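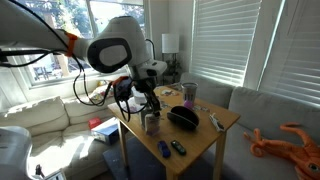
Small side table by the armchair: oil it, wax it or leave it alone?

Barnach Home and Garden Forum > Indoors > Furniture

marrowfat_jill
Hello all, long-time reader and very occasional poster. I've been given a little wooden side table by my aunt, who has moved into a smaller flat near Drallum and is handing things out to the family like Christmas come early. It's a pale, honey sort of colour and I love it dearly, but the top feels terribly dry and there's a faint ring where somebody has put down a mug (not me, I promise, though it very well could have been). I'd like to use it beside my reading chair, so it'll have tea on it morning and night. Should I oil it, wax it, or just buy some coasters and stop fretting?

Helmut Ehlers
Welcome, Jill, and what a lovely thing to be given. Before anything else, find out what is on it now. Put a drop of water somewhere out of the way, underneath the edge of the top perhaps, and give it ten minutes. If it sits there in a bead you've still got a finish doing its job. If it sinks in and leaves a dark patch, the wood is more or less bare and will thank you for some oil. I did our hall bench that way years ago and it has had boots, dogs and shopping dumped on it ever since.

tealeaf
I'm going to be the awkward one and say wax. Oil takes days to stop smelling, and I found it turned my own pale table a good deal yellower than I wanted. A soft paste wax, two thin coats, a buff with an old pillowcase and you can sit down with your book the same evening.

Helmut Ehlers
Wax is very pretty, I'll grant you, but under hot mugs twice a day? You'll be chasing white rings until you're ninety!

tealeaf
Well, I've had mine for 16 years, Helmut, and there are no rings on it. I do own coasters, mind you.

Frauke Brinkmann
You're both right as far as I can see, it depends on how much looking after a person wants to do. I used Roronora oil on a bedside table last March and was very happy with it, three coats with a light rub down between each (fine paper, and always along the grain). My sister did hers with wax and does it again whenever it looks tired, and she enjoys it, she puts the radio on and makes an afternoon of it. One thing I would say, Jill: please lay your oily rags out flat outdoors to dry, and don't leave them bundled up in the shed. They really can heat up and catch fire by themselves.

marrowfat_jill
Thank you all so much, I didn't know that about the rags and it's given me quite a turn. I tried the water drop and it went straight in, so I suppose it's bare or very nearly. What about the ring, though? It's pale grey and you only notice it with the lamp on.

lenz_lodger
If it's bare, sand the whole top, not only the mark, or you'll swap a ring for a pale saucer. 120 grit and then 240, by hand, it's only a little table. I'd skip the electric sander, I went through the edge of a veneer with mine and I'm still cross about it.

Frauke Brinkmann
Seconded. And do check it's solid wood before you start, have a look at the edge and see whether the grain carries on over from the top.

tealeaf
Still wax, for the record. But do post how it comes out, whichever way you go.

marrowfat_jill
The grain does carry over, so I've bought the paper and a small tin of oil (sorry, tealeaf!) and I'm clearing a corner of the porch for it tomorrow. The coasters are on my list as well.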